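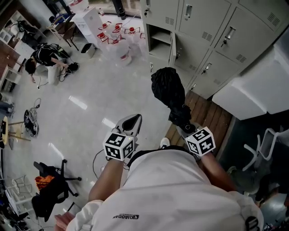
May 26, 2025

Ok so the lockers. I've been putting this off since November and I had the day off and no excuse left, so in I went before lunch with a roll of trash bags and a coffee I forgot to drink.

For anyone new, I rent a desk in a shared workroom over on Orton Street, and a locker comes with it. Vented door, little key, one shelf. When I signed up I thought great, I will keep a jacket in there and maybe some shoes. What I kept in there was everything. The place is nice enough, shiny gray floor, a water dispenser with the refill bottles all grouped on the ground next to it, chairs that don't match each other at all. Everyone has their little corner. Mine had become the locker, because the desk was full too.

So. Bags. That's really what this post is about.

I own too many cloth bags. I knew this in a general way. Tote bags, drawstring bags, the thin black kind you get when you buy shoes or headphones and can't throw out because it's a perfectly good bag. They breed. I'd stuffed them inside each other and then pushed the whole lump to the back of the shelf, and every time I needed one I pulled out the lump, took the top one, shoved the rest back in. Great system.

First thing I did was take all of it out. Everything on the floor. Shelf empty, door open, wipe it down. I know people say do it one section at a time but it's a locker, there are no sections. And once it's all on the floor you can't quit, people have to walk past.

Found, in no order:

my good umbrella (accused my sister of losing it, sorry)
a Xu notebook with four pages used
a phone charger for a phone I don't have anymore
19 dollars, in a coat pocket, in a coat I thought I'd donated
half a pack of gum, very hard
a library book. Not discussing the library book
one glove

Then the bags. My rule was hold it up, open it, look at the bottom. If the seam's going, out. If it smells like gym, wash pile. If I can't think of one thing I would carry in it, donate. It goes pretty fast once you start, the first few are slow because you're still making up reasons. I had a big argument with myself over a Trasness tote that is too short in the handles to go over a shoulder and too wide to carry by hand. It is a bad bag! I have been annoyed at it for years. Out.

Black ones are the worst to sort because they all look the same folded up. You think you have a spare and it's the one with the hole. I turned them all inside out to check the corners, which is where they go first. Lint everywhere. Wear something light if you do this and then regret it, or wear something dark and also regret it.

Folding. I used to roll them but they unroll. Now I do thirds the long way, then fold up from the bottom and tuck the end into the straps. Drawstring ones, pull the string tight first, squash the air out, then fold the string side in so it doesn't catch on stuff. Stand them up on the shelf like files, not stacked. I can see every one now. Whether this lasts until Friday is another quesiton.

I kept seven. Seven is still a lot for one person with one back but it's down from a number I'm not typing here.

Mingxuan Gu, two desks over, wandered by and asked if I was moving out. Then took two of the donate bags and the umbrella stand thing I forgot to mention (there was an umbrella stand thing). So that was handy. If you ever want to get rid of something just sort it slowly in a hallway.

Shoes went on the bottom of the locker, toes out. Jacket on the hook. Notebook on the shelf next to the bags. There's a gap left over and I'm trying really hard to leave it as a gap. I almost ordered one of those Plultusix hanging organizers, the one with all the pockets, had it in the cart and everything — then closed the tab. More pockets is how I got here.

Stuff I still have to do:

wash pile, probably tonight
the desk drawer, which I opened, looked at, and shut
return the library book and pay whatever it is they want
find the other glove or let go of this one

Took me 2 hours, counting a long break where I read old receipts. I bought so much soup last winter. Like a worrying amount. Also a receipt for the umbrella, so now I know what I paid for it and I feel worse about leaving it in there.

Somebody asked last time what I use to wipe things down, it's just a damp rag and a bit of dish soap, then a dry rag. The vents on the door get dusty on the inside and you need an old toothbrush for those. Go down the slots, not accross, or it just pushes the dust into the next one. Leave the door open a while after so it airs out. Mine smelled like rubber and old gum and it's better now, mostly.

Donation drop is open till six on weekdays so I'm going to try and get there tomorrow after work. The bags of bags are by my front door where I'll trip on them, that's the plan. Will post the drawer when I'm brave enough.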